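Gurkdale Guides is looking for a travel writer who doesn't mind rain

Freelance, with a regular spot if we get on. Home-based between trips.

We publish short guides to towns that most people change trains in. Our best-selling title is a weekend in Gruvton, a place with one museum, a canal and a Tuesday-night sort of atmosphere all week long. We are very fond of it. The previous author was too, and moved there, and now refuses to write anything critical about the bakery. So we need somebody new.

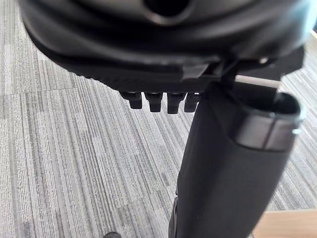 3 min read

What the job is

You will spend two nights in a town of our choosing, walk it end to end, eat in it, get mildly lost in it, and come home with 2,000 words that would help a stranger have a decent weekend. First on the list is Gruvton, which needs bringing up to date. After that comes Wekel, which has never had a guide of any kind and may not be expecting one.

We want bus stops, opening hours and the price of a pot of tea. We want to know whether the riverside path is a path or a rumour. If the castle is a mound with a bench on it, say so, and then tell us about the bench. Readers forgive a dull town very quickly. They do not forgive being sent up a hill in March to a café that shut in October.

What the job isn't

It isn't a holiday. You will see a lot of car parks. Hotels are not told you are coming, so nobody will leave a chocolate on your pillow, and if somebody does, we'd like it mentioned in the copy. We don't take free meals, free rooms or free spa treatments, though in fairness Wekel has yet to offer us a spa treatment.

Who we'd like to hear from

People who can write a plain sentence and then leave it alone. You needn't have been published. You should be able to read a timetable, talk to strangers without frightening them, and carry your own bag. A driving licence is of no use to us, as all our guides are written for people arriving by train or bus.

Please don't apply if you feel that every market town is a hidden gem. We have a list of words we don't print and "gem" is at the top of it, followed by "nestled", "bustling" and "foodie". "Quaint" is allowed once a year, by arrangement.

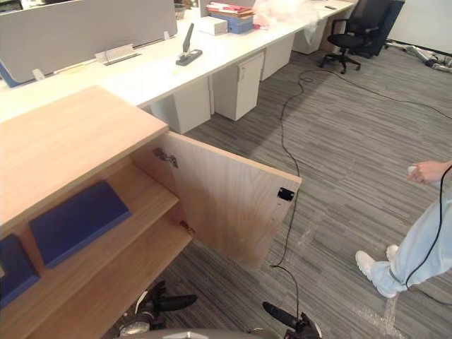 Blue folders on the shelf, cabinet door open.

Pay and practical matters

We pay a flat fee for each guide, agreed before you set off, and half of it reaches you before the trip. Train fares, two nights' lodging and meals are on top. Keep your receipts — all of them, including the one for the umbrella. The first trip is in January, when Gruvton is at its most itself.

Your editor will be Miloslav Ševčík, who is kind about spelling and merciless about adjectives. Last time we advertised we had nearly 60 replies, and he read every one, so do be gentle with him.

How to apply

Send us 300 words on a place you know well and other people don't bother with. Your own street will do. Add a few lines about yourself and tell us the worst hotel breakfast you have eaten. No CVs, please, and no photographs of you looking out to sea.

Post it to Gurkdale Guides, Kopecký House, or use the form on our contact page, which works best before 9 in the morning for reasons our web people are still looking into. Everyone gets an answer.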